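Subject: Re: [stukgate-residents] Food storage during the January power shutoff

On Saturday, Jaxon Hiebert wrote:
> The notice says the power will be off for up to 7 hours.
> Must we empty our refrigerators beforehand?

Dear Mr. Hiebert,

Thank you for your message. Residents of Stukgate need not empty their refrigerators. Please keep the doors closed until power returns – this applies to freezers as well. Milk, meat and cooked dishes that have become warm should be thrown away.
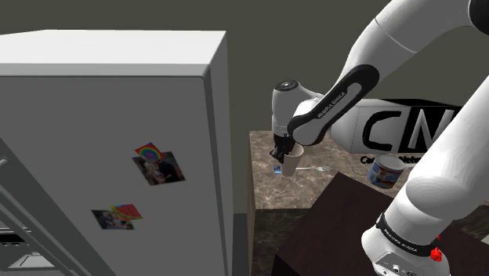

When will the power go off?
At 10 in the morning, for all apartments on meter line 751.

Further questions may be sent to this list under reference 2147.

Penuvgate Building Office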